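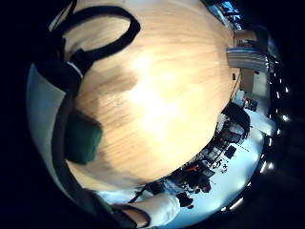
Workshop and Home Automation Board > General > Can a machine do my end-of-day table yet?

ovidiu_p
Posted 2025-09-25, 18:12
Hello all. I write from a small repair shop, we are two people. Every evening one of us must clear the work table: straps, blocks, small parts, everything back to its place. It is boring work and we do it badly when we are tired. My question is simple. Is there today a machine that can do this, and can a small shop pay for it? I don't need it fast. It can work the whole night.
Ovidiu Preda

birkthorpe_bench
No. See you in ten years.

Maysoun K
I think this answer is too short, so I try a longer one. A block is easy. It has a shape, it keeps the shape, and almost any two-finger gripper can lift it from a flat wooden table. A strap is a different animal. If it lies in a loop, the machine must decide which part to take, and when it lifts, the loop is not the same loop anymore. Then the buckle hangs down and catches on something. I have spent many evenings with this problem and I am still not friends with straps.

ovidiu_p
Thank you Maysoun. Most of our things are straps, unfortunately. We repair bags.

tai.h
I disagree a little with both of you. We have at work an arm from Ichikawa, and it picks straps. We gave it one flat tray for them and it must only drop them inside. It doesn't need to fold or to hang. In one test we gave it 200 picks of mixed things and it failed on 2, both times the same shiny buckle. So for me the answer is "yes, if you lower your wishes".

birkthorpe_bench
Who put the things on the table for your 200 picks? If you put them nicely apart, it is not a messy table.

tai.h
My colleague put them, and yes, they were apart. I accept this point. When one thing lies over another, the result is much worse and I have no good number for you.

Rodica M.
May I say something about light? Everybody speaks about fingers. Our table at Erholm is pale wood with varnish, and under the lamp there is a bright spot where the camera sees almost nothing. Dark things are fine near the edge and get lost in the glare. We put a matte mat, for less money than one dinner, and it helped more than the new software. Ovidiu, before you buy anything, look at your table from the height where the camera will be.

ovidiu_p
Our table is exactly like this! I will try the mat. It is good also for my own eyes.

vidar_h
What does it cost in the end? I asked Truvetti in December for an offer and they wanted 315 a month to rent, without installation. A student from our town clears three benches for less and he also sweeps.

Maysoun K
Vidar, I don't think the comparison is wrong, but it is not complete. The student doesn't come at two in the night. Also he will finish school.

vidar_h
Then comes the next student. And I don't need to restart him.

tai.h
You never had a student in December before the exams :)

birkthorpe_bench
My opinion stays. Sorting hard parts into boxes, yes, I have seen it done well. A home table or a repair bench, no. At home it is even worse, because every thing has a different owner and a different place. My wife and I don't agree where the scissors live, so how should the arm know?

Rodica M.
You can teach it your place and not tell her.

ovidiu_p
So if I understand correctly: mat first, then a tray for the straps, and only then I speak with sellers. My partner says that with a tray we can drop the straps inside ourselves and we don't need the arm. I had no answer for him.

Maysoun K
He is right for today. Please write again after you try the mat, I would like to know how it goes with the darker straps. If you have 500 pictures of your table from the evenings, keep them also. Somebody will ask for them when you want to train something.

ovidiu_p
I have maybe three. I start tonight.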